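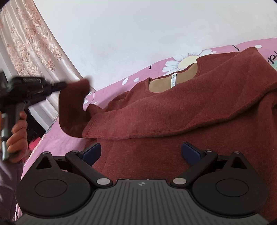 Dobrar uma camisola com duas pinças na mão é muito mais difícil do que parece, e Hilkka Huttunen ri-se quando lho digo. «Experimenta com polar!», responde. «O polar agarra-se a tudo.»

A pinça chama-se Dundura e nasceu numa bancada da Lahtinen, a oficina partilhada onde Hilkka e Lauri Jääskeläinen passam os serões desde dezembro. A ideia é deliciosa de tão simples: antes de pôr um braço robótico a tratar da roupa, faz-se o trabalho à mão, mas com os mesmos dedos que o robô há de ter. Cada gesto fica gravado e serve depois de lição à máquina.

Hilkka treina em casa, em cima da cama, e ainda bem – uma mesa lisa perdoa demasiado, um lençol nem por isso. Põe a camisola de costas para cima, apanha a ponta de uma manga, levanta-a, leva-a para dentro. Depois a outra. Uma peça pede-lhe uns 5 minutos quando corre mal (e corre mal muitas vezes, sobretudo nas mangas), mas já vi as duas pinças trabalharem juntas com uma delicadeza que me deixou de boca aberta.

Lauri trata da mecânica. Vai na terceira versão dos dedos, angulados para dentro, e fala dos pivôs das hastes como outros falam de vinhos. Na primeira versão havia folga a mais e o tecido escapava-se; na segunda apertava tanto que marcava a malha. A atual abre bem, fecha direita e aguenta um serão inteiro sem afinações.

O objetivo são 200 dobras gravadas antes de ligar tudo ao Mada, o braço que os dois estão a montar na oficina. Faltam as camisas, que Hilkka anda a adiar com grande talento, e um lençol de elástico que Lauri quer tentar por pura teimosia. Pedi para assistir a esse e já tenho lugar marcado junto à bancada.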